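Line-Drying Everything, Even the Sheets
April 19, 2024

I put the clothesline back up this morning and I am ridiculously happy about it! All winter the sheets go round and round in the dryer, and they come out fine, warm and a bit staticky, and I never think about them. Then the first good breezy morning comes along and I remember how much I love this chore.

My line runs from the back porch to the old pear tree, and it has sagged in the middle for as long as we've lived at Branedance (that's the name on the gate, we kept it). Last October I finally swapped the rope for a coated one and added a prop pole, and what a difference. Even a soaking wet king sheet stays off the grass now.

What I hang, and when

Sheets go out first, before the sun gets over the garage. I fold them over the line by a hand's width and use 4 pins, more if it's gusty. Towels get a hard snap before they go up, which helps with the crunchiness. (I like a crunchy towel. My family does not.) Dark shirts go inside out, on the shady end.

On a windy day a sheet takes 2 hours, sometimes less. On a gray, still one I've left them out until supper and brought them in a little damp at the hems, and then they spend the evening over the stair rail.

Putting it all back on the bed

This is my favorite part, the smell when you shake the sheet out over the mattress! I don't iron. I pull the corners snug, smooth it from the middle with my forearm, and leave the small wrinkles alone. White cotton looks good with a few creases in it anyway. 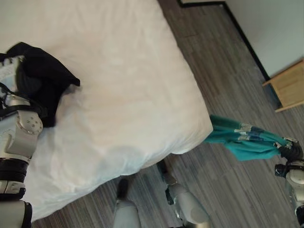
Pollen, birds and other troubles

The pear tree is about to bloom, so for the next 3 weeks I'll be checking the line before every load and wiping it down with an old sock. The birds I can't do much about. They love that prop pole, so I've started hanging the pillowcases at the porch end.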